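Ticket: Resignation notices not reaching constituency pages
Product: Prerel (council and party notices)
Reported by: Baxter ward office
Opened: Jul 1, 2020
Priority: 2
Status: Closed

Problem as reported
When a councillor or party officer resigns, the ward office enters the letter in Prerel and ticks "publish to members". The notice shows on the main page but the constituency page still lists the person as in post. The office had calls from members asking which was right.

Steps to repeat
Log in as a ward editor. Open any office holder. Change status to Resigned, attach the letter, save. Main page changes at once. Constituency page does not.

Log
First reply from support: asked the office to clear the page cache. No change.

Second entry: checked the Trakia feed, which carries office holder records to the constituency pages. Last full run was in February. Since then it has only sent new records, so a change of status on an old record is never picked up.

Third entry: ran the feed by hand. It stopped after 800 of 3,474 records with a "missing end date" error. Five records had a resignation letter attached but no date in the end date box -- the letter itself had the date, but Prerel does not read attachments.

Fourth entry: office filled in the five dates from the letters. Feed run again, all 3,474 records went through. Constituency pages now agree with the main page.

Fifth entry: checked the members' bulletin at the same time, as the office said items were dropping out of it. None found missing, all in order.
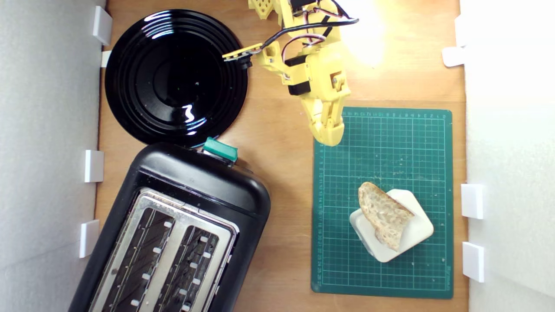
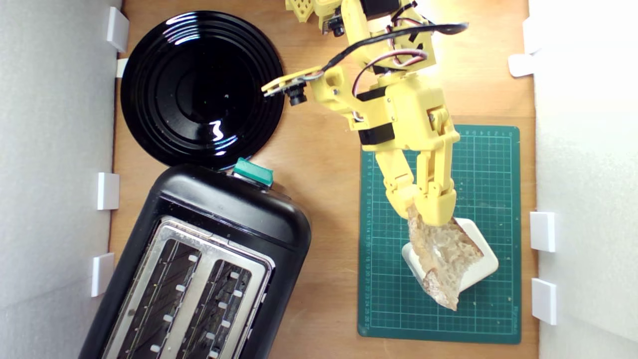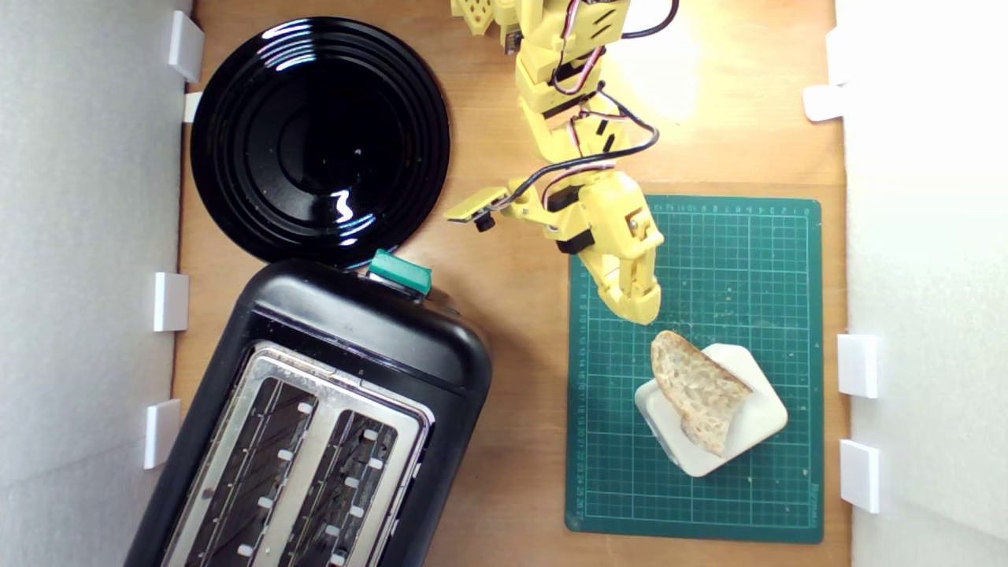
Bread and green cutting mat, seen from above.

Still open
Clutis, who host the bulletin, shrink anything wider than the page. Text in scanned letters comes out too small to read. Moved to a separate ticket.

Fix
Feed set back to a full run each night. End date is now a required box when status is Resigned, Removed or Suspended. For "Acting" posts it stays optional.

Note for ward editors
Enter the date the resignation takes effect, which may be later than the date on the letter. If the letter says "with immediate effect", use the date it was received.

Closed with the agreement of the Baxter office. Reopen this ticket if a status change is missing from the constituency page the next morning.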